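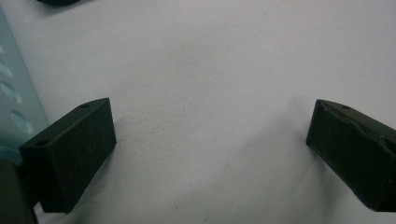 *Black gripper fingers over a pale work surface at Cundon's plant in Oltley. Replacement fingers have their own line in the new equipment plan.*

Cundon will put hand-held grippers and two robot arms into its Oltley packing plant over the next year, under an equipment plan the company approved in November.

The plan covers three stages. The first, already under way, pays for hand-held gripper tools that workers use to record ordinary packing tasks. The second pays for an arm on the small parts line. The third adds another arm on returns sorting, but only if the first one meets its targets.

Cundon has not given a total for the project. It did release some of the line items. A pair of replacement gripper fingers is budgeted at $39. Each complete hand-held tool, with its camera mount and cable, is listed at $961. The plant has set aside $509 a month for upkeep during the first stage, which includes fingers, screws, batteries and storage for the recordings.

Fingers were left out of the first draft of the budget. They were counted as part of the tool, and the plant expected a set to last the year. Edges chip and faces get scuffed with daily use, and managers now plan to buy spares by the box and change them on a schedule. Worn pairs will be kept for training new operators.

The company looked at offers from two suppliers, Nava and Rinidside. Nava offered a lower price on the arms but wanted a service contract that ran past the end of the plan. Rinidside's price was higher, with training and the first year of repairs included. Cundon chose Rinidside for the first arm and left the second one open. Both suppliers may bid again.

One condition in the contract is that the arm must take the same fingers as the hand-held tools. The plant wants to stock one part for both. Rinidside will supply the drawings so that Cundon can have fingers made by another shop if deliveries run late.

Floor space was the other main question. The small parts line will lose one packing bench to make room for the arm and its guarding. Power on that side of the building has to be upgraded first, and the electrical work is being paid for out of the building budget. It is due to be finished before the arm is delivered.

Staffing on the line will stay the same during the first two stages, the company said. Workers on the morning shift will continue to do the recordings, with time for it added to the shift plan. Anyone who wants to train on the arm can sign up with a shift lead.

Cundon will review the results after the first arm has run for a full quarter. The review will look at items packed per shift, hours of downtime and what was spent on parts. A decision on the second arm will follow, and if it is turned down the money goes back into the general equipment fund.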